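The Great Library Book Experiment (or, how I quit buying paperbacks)

September 9, 2024

So I finally got a library card in Clarkwood. I know, I know. We've lived here long enough that I should have had one ages ago, but I kept driving past the building on my way to somewhere else and telling myself next week. Then I paid full price for a novel I gave up on after 10 pages, and that was the push I needed!

The Clarkwood branch is small. One floor, carpet the color of oatmeal, a kids' corner that is always louder than you'd think a kids' corner could be. I love it. The woman at the desk gave me my card in the time it took me to find my driver's license, and then she asked what I like to read and I completely blanked. I said "um, stories?" She was very kind about it and pointed me at the mysteries.

I came home with four books, which was too many, and read two and a half of them. The first was a cozy thing set in a lighthouse, very silly, loved every page. The second was a family saga of 524 pages and I want to talk about it because I have been boring everyone in my life with it.

You know how some long books have a saggy bit in the middle where everybody goes to a wedding? This one has TWO weddings, and they're both the best parts. The grandmother makes a speech at the second one that had me reading in the bathtub until the water was cold. I texted Darcy Bolger (my reading buddy going back to our Colton days) a photo of the page and she wrote back "no spoilers!!!" in a way that told me she was already on hold for it. She's in a bigger system over there with a much longer hold list. Small town wins for once.

My one complaint is that the last stretch skips ahead thirty years and suddenly all the people I cared about are old and grumpy. I wanted to know what happened with the bakery! We get one line about the bakery! If you've read it and you have theories, the comments are open.

The half book was a biography that I'm sure is very good. It was just so heavy, I mean physically, I couldn't hold it up in bed. Back it went.

Now, the hold system. If you have never used holds, let me tell you, it's like ordering yourself presents and then forgetting. You click a button on the website, you go about your life, and then you get an email that something is waiting on a shelf with your name on it. I have seven going at the moment. Isauro Figueroa from my old office warned me that they all come in at once, and he was right, three landed on the same afternoon and I had to make a schedule. An actual schedule, on paper, for fun reading. My husband thinks this is hilarious.

A few things I've figured out so far, in case you're thinking of getting a card too:

You can renew from your phone as long as there isn't a line of people behind you. The drop box on the side of the building takes books at any hour, which has saved me more than once. Clarkwood shares with the Brovley and Quintero branches, so if the shelf here looks thin, search the whole catalog before you give up. And the large print section is not just for people who need it. I read a large print thriller on the porch with no glasses on and felt like a queen.

I've also been trying to read in the mornings in place of scrolling. Twenty minutes, a hot drink, phone in another room. Some days it works and some days I read the same paragraph over and over while thinking about groceries. I'm not going to beat myself up over it.
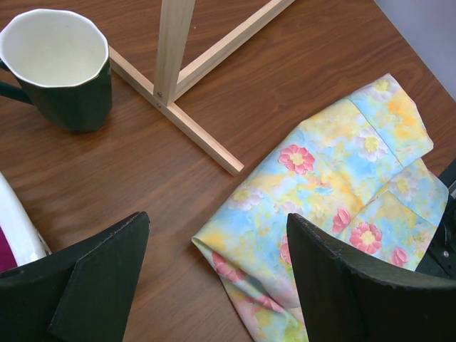
Green mug, orange hanger.

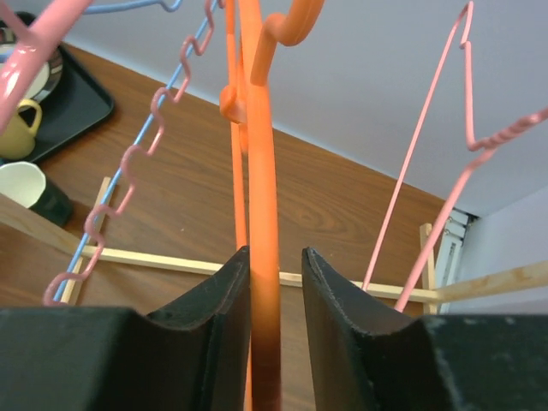 Anyway, back to the schedule. Next up is a ghost story that Darcy swears isn't too scary (she has said this before, about a book that made me sleep with the hall light on), and after that a gardening memoir I picked purely for the title. Then there's a 500-page historical one that everybody and their sister has been reading. I'm number three in line for it, so I've got some time to get the ghost one out of the way.

Oh, and there's a used book sale at the branch later in September. I told myself I wasn't going to buy any more paperbacks, and I do mean it, but hardcovers were never part of the deal. I'll be bringing the big tote bag. If you're local, come say hi, I'll be somewhere in the mysteries.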